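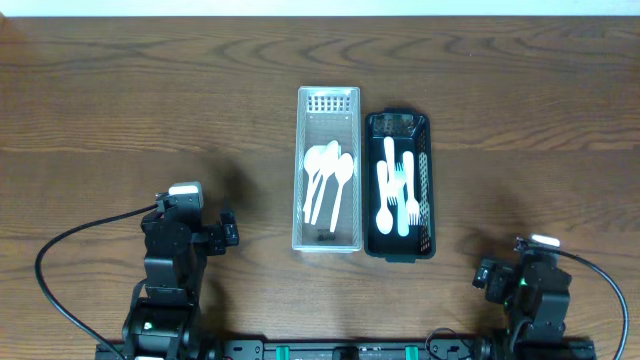
Clear and black trays on the sorting table, with white plastic spoons and forks.

6 Nov 2018
Prepared by the Skudance project office for the Oakley fund

Serving Point Layout: progress report, second period

1. Position at the end of the period

Work on the cutlery part of the Skudance serving point is on schedule. The tray trial has been set up, the sorting rules are in draft and the first order of disposable cutlery has been booked into the store. The written guide for kitchens is behind by one stage and is covered in section 4.

The grant allows for 2000 pieces of cutlery across the full trial. The first order was for 807 pieces, all white plastic, forks and spoons only. Knives were taken out of the specification in March at the request of the host kitchens and have not been put back.

2. Trays

Two types of tray are under comparison, one translucent and one black. Both are rectangular plastic baskets with perforated ends, and they are of similar size. They are set side by side with the long axis running away from the person serving. This uses less width on the table than an end-to-end arrangement and leaves room for napkins on either side.

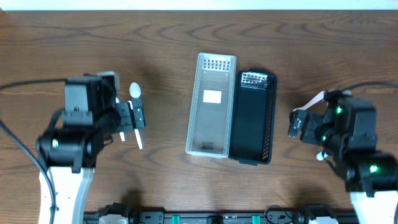

Each session starts from cleared trays, and the contents are recorded only once filling is complete. The trial plan sets an upper limit of 50 pieces per tray. Above that figure the handles begin to ride over the rim and the trays can no longer be stacked for carrying. The limit will be reviewed when the larger Zinduvier tray is delivered.

The host kitchens have stated a preference for the black type, on the grounds that white cutlery shows up well against it. The translucent type is easier to check from the side during service. No choice has been made — both will run until the end of the next period.

3. Sorting

The draft rule is one kind of utensil per tray. Mixed trays remain part of the trial as a control, and are logged separately. Direction of lay is also logged, with all handles towards the server as the target state.

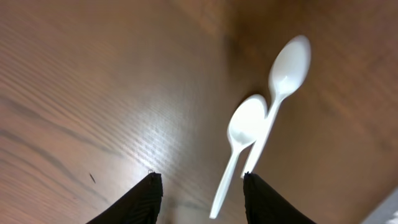 Spoons are the slower item to sort. Their bowls nest, and two picked up together can pass for one when the tray is being filled at speed. The draft guide therefore asks for overlapping spoons to be parted on the table before they go in. Forks have needed no such instruction.

4. Guide for kitchens

The text is complete apart from the page on washing the trays. Jeltinus has the layout in hand and will print 200 copies once that page is agreed. The delay does not affect spending in this period.

5. Next period

Take delivery of the Zinduvier tray and add it to the comparison. Place the second cutlery order. Agree the washing page and release the guide to print. Report on tray choice, with the session logs attached as an annex.

Related items
Serving Point Layout: progress report, first period
Revised cutlery specification, March
Tray trial: session log template
Oakley fund: reporting notes for grant holders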